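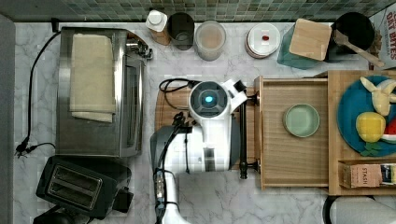 Kimley kitchen bench: the gripper comparison so far

In October we started to compare two grippers on the same arm, the Baruvico and the Tamora. Both are fixed to the same wrist and both take commands from the Berhe controller, so the only thing we change between runs is the hand itself and its cable. By last Saturday we had 901 recorded attempts, almost the same number for each gripper. Four tasks are in the plan, and we have finished three of them.

The Baruvico closes faster and its force setting is easy to repeat. The Tamora is slower, but its fingers give a little, and this forgives small errors in position.

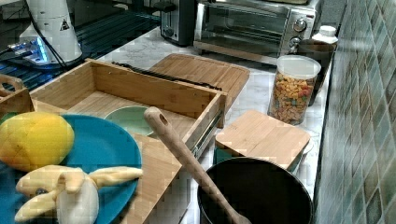 Drawer tasks are where the two grippers differ most. The hand must go down between the walls without touching them, and the Baruvico, with its wider body, needs a steeper approach. A pale green bowl inside the open wooden box is a good test of this, because the rim must be taken from above and the sides of the box leave little freedom. The Tamora did better here in our notes. With the long spoon the result was the opposite: its soft fingers let the handle turn, and we had to lower the lifting speed.

We also compared two camera positions. The wrist camera is better for the last part of the approach, and the overhead camera is better for finding the objects at the start. We now keep both, although the controller then works with a small delay that we would like to remove.
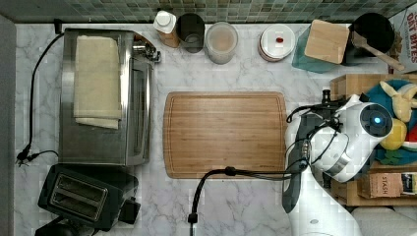
The fourth task is pouring, and it will begin after we have changed the way the cable is led along the arm. On long reaches to the side it pulls on the wrist, and this adds an error that has nothing to do with the gripper. The log files for the first three tasks are in the shared Kimley folder, with the force settings for each run. If your group has used the Tamora with another controller, please write to us about the delay you measured.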